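Pevent Publishes First Household Chore Results from Wolley

Machines cleared the table, mostly. The laundry is going to take a while longer.

NARNCOMBE, 25 March 2026 - Pevent, the Narncombe company that trains machines for work in homes and small shops, is today sharing the results of its first full round of chore trials, and we would like to begin by thanking everyone who let us wash, stack, fold, wipe and carry their belongings, and who were so patient with us while we did it.

The question we hear most often, from neighbors as much as from customers, is a simple one: can a machine do my chores yet? We have tried over the winter to answer it as plainly as we can, with ordinary dishes and ordinary towels, and with the sort of clutter that really does sit on a kitchen counter on a weeknight. The short answer is that a machine can do some of them, slowly, with a person close by. The longer answer takes up the rest of this release, and we hope you will bear with us, as there is a good deal in it that we are proud of and a fair amount that still needs work.

What we tried

The trial covered 5 chores: clearing a table, loading a dish rack, wiping a counter, folding hand towels and restocking a low shelf. Each chore was attempted 100 times by our trial machine, a wheeled base with two arms that we have been building together with our partner Betancur, which makes the wrists and fingers. That gave us 500 attempts in all. An attempt counted as finished only if the machine got to the end with no one touching it, nothing was broken, and the person supervising would have been happy to leave the result as it was.

Of those 500 attempts, 313 were finished. Wiping the counter went best, and table clearing came close behind it. Restocking the shelf was steady until the packages became soft or shiny, at which point things went downhill in a hurry (bags of rice were a particular trouble). Loading the dish rack was fine with plates and poor with anything that had a handle. Towels came last by a long way, and we are not going to dress that up. A towel changes shape every time you touch it, and our machine still spends most of its time looking for a corner.

"I have been asked for years when the robot is coming to fold the laundry, mostly by my own family," said Géza Kerekes, who leads the trials at Pevent. "I would love to give them a date. What I can tell them is that last August our machine could pick up a towel and put it down again, and now it can make a fold that you would recognize as a fold. Whether you would put that towel in your guest bathroom is another matter."

Learning from people's hands

A large share of the work behind these results was done by people holding grippers in their own hands. The idea is an old one and a good one: if you would like a machine to pick up a cup the way a person does, let a person pick up the cup with the same kind of fingers the machine will have, and record how it goes. It is quicker than steering an arm from across the room, and much easier to carry up a flight of stairs.

During the fall and winter our team took hand-held grippers into 33 homes in and around Narncombe, where the people who live there did their own chores with them for an afternoon. We had expected to spend those visits explaining things. In practice we spent a lot of them being corrected. One household showed us that they always stack bowls before plates, and had good reasons for it. Another would not hear of a cup being carried by its rim. We came away with a great deal of useful material and with far more opinions on dish racks than we had going in, and we have tried to respect them all.

"People are so quick, and they do such a lot without thinking," said Stefaniia Tkachuk, who ran the home visits. "Someone will slide a plate to the edge of the table with one finger so they can get under it, and they will do that while telling you about their daughter's wedding. When you ask them about the finger, they say, what finger? Those little moves are the ones we most want to teach, and you don't get them by writing a list of instructions."

Shops are a little closer

We also want to say a word about shop floors, as several store owners have written to us since the fall and deserve a proper reply. Our feeling is that small shops will see useful help before most homes do. Shelves stay where they are. The packages come in sizes that are known ahead of time, the floors are flat, and there is usually a quiet hour at the end of the day when a slow machine is in no one's way. Speed is still a weak point. In our restocking trials a practiced shop worker was always faster than the machine, and the gap was wide enough that we would not ask anybody to pay for it today.

What we do see is a place for a machine that does the dull part overnight and leaves the odd cases in a bin for the morning. Betancur is now working on a softer fingertip for bags and pouches, which we will begin testing in August. If it does well with rice, we will be very happy people.

What comes next

The second round will keep the same 5 chores so that the results can be laid side by side, and will use the same rules for what counts as finished. We are adding a clearer record of how long each attempt took and how often a person had to step in, two things that visitors asked for and that we should have reported from the start. We will publish the towel results again too, whatever they turn out to be.

Until then, our door at Wolley is open. Wolley is our demonstration building in Narncombe, a bright and rather echoing place where most of our practice tasks are set up, and where visitors are welcome to pick up a gripper and try a chore for themselves. Children tend to be better at it than their parents. School groups, shop owners and anyone who is merely curious can arrange a visit through the front desk, and there is no charge.

"Come and have a go with the grippers, and then watch the machine try the same thing," said Kerekes. "You will probably leave more impressed with the machine, and also a good deal more impressed with your own hands."

About Pevent

Pevent develops and tests machines for everyday work in homes and small shops. The company is based in Narncombe and works with Betancur on arms, wrists and fingers. Its trials are carried out at Wolley and in the homes of local residents.
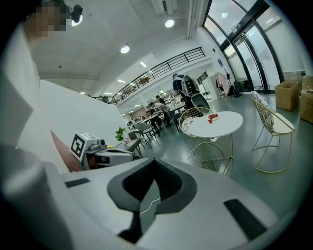 Pevent News, No. 33

Hand-held grippers on the demonstration floor at Wolley, with strawberries on the round table. Photo: Pevent. Free to use with credit.

Press requests and visits: Stefaniia Tkachuk, Pevent, Wolley, Narncombe. Please let us know ahead of time if you would like to film, so that we can make sure the machine is charged and the towels are clean.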